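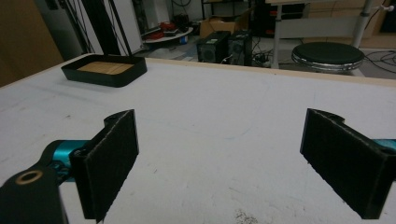 Chapter 9
Small Goods: Ties, Scarves, Belts and Gloves

Before you start
Read the section on markup in Chapter 4 again. You'll need it by page two. Have a calculator, or a phone.

Key terms: small goods, carryover, size run, attachment sale, markdown, dead stock

Opening case: the back wall at Plaltness
Otis Escobedo took over the menswear floor at Plaltness in March. Mid-size department store, two entrances, parking on one side only. Suits were fine. Shirts were fine. The back wall was a mess. Ties on hooks, belts on other hooks, scarves folded in a bin left over from winter. Sales on that wall had dropped two years in a row and the buyer, Sveva Martinelli, had kept ordering the same way she always had. A bit of everything, in every color.

He pulled the stock report. 674 pieces on the wall and in the drawers under it. Of those, 239 had been there more than one season. Mostly ties. Wide ones, a lot of them, from a supplier called Grenum that offered a good price if you took the full set. The good price is how they ended up there.

Martinelli's side of it should be heard too. Small goods are cheap to buy and take up very little room. A wrong guess on suits shows up in a month. A wrong guess on ties can sit in a drawer and look like inventory. Nothing forces the question. Many buyers do what she did, and some of them run very good stores.

What the chapter covers
How small goods earn money. Why the margin looks better on paper then it does at the end of the year. How to plan a size run for belts and gloves, and why ties need a different plan. When to mark down and by how much. Display gets its own section at the end, with two floor plans to compare.

9.1 What counts as a small good
Anything worn or carried with an outfit but bought after it. That's the working definition and it has holes. Socks? Some stores say yes. Hats usually get there own department. Wallets go either way. We'll use the narrow list: neckwear, scarves, belts, gloves, pocket squares, suspenders.

Neckwear is the biggest group in most menswear stores that sell suits. Long ties first, then bow ties. Bow ties sell in bursts, for proms and weddings mostly, then go quiet. A maroon one can go out the door with a rental order or sit until next spring. Plan for the bursts.
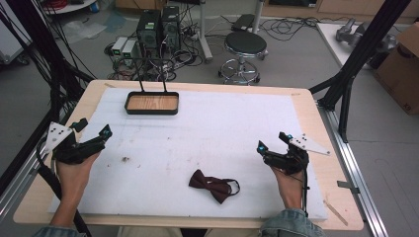 9.2 The attachment sale
Customer buys a suit. Salesperson brings over a tie and a belt. One or both get added. That's an attachment sale, and it's where most small goods money comes from in a store like Plaltness.

Escobedo counted suit sales for the spring: 252. Only 40 of them left with anything from the back wall. So he moved a short rack of ties next to the fitting rooms and left the wall alone for the time being. Martinelli agreed to hold the next Grenum order until they had a month of numbers.

Work out the attachment rate before you go on. Suits with an add-on, divided by all suits sold. Keep your answer, it comes back in 9.4 when we get to markdowns.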